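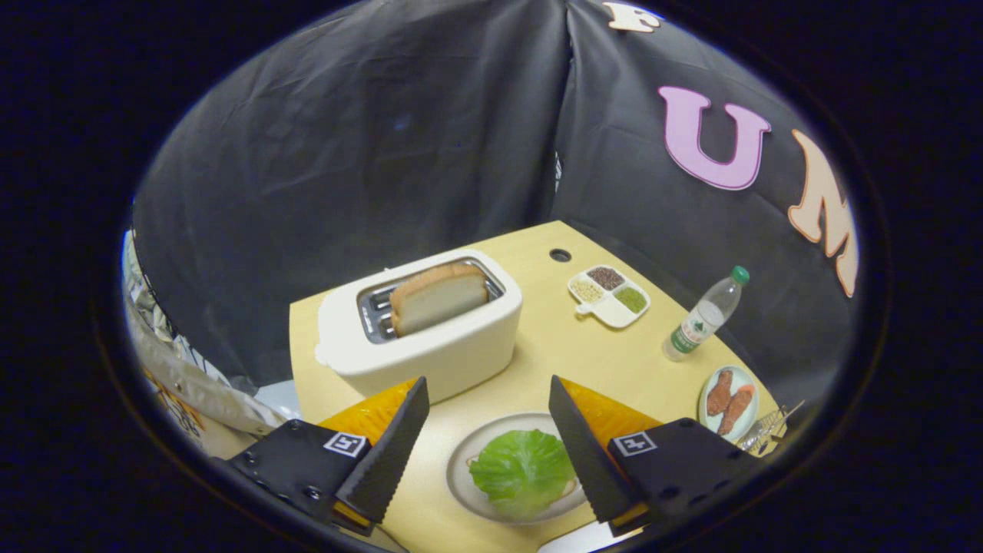
November, bench 2, morning

Rules for the food table, second pass. The first version was a page of notes from Casel and half of it never got followed, so I cut it down to what we check before every run.

Layout. Anything in play gets written on the setup sheet before the first take: toaster, bread, lettuce plate, sausages, divided tray, bottle, fork. If it isn't on the sheet it comes off the table. Bread goes in the slot upright with the top edge proud of the opening. If it sinks below the rim, reset.

Toaster stays unplugged, cord checked by whoever signs the sheet. Treat the sausages and lettuce as waste at the end, even if they look fine. No eating at the bench.

Grippers. Wipe fingers and pads between food types. Check that both markers are flat and clean — grease on a marker cost us 14 takes in the Lekia set. Screws on the brackets get a look at the start of each session and after any drop.

Takes. 15 per layout, then change at least two positions. Žukauskas wants the same object order every time; I'd keep that for the calibration takes only. Still open.

Retention. Raw files stay on the local drive for 48 hours, then go to Ekis with the sheet attached. No sheet, no upload.

To do: print the short version and tape it by the door. Ask about a lid for the grain tray between sessions. Order more wipes.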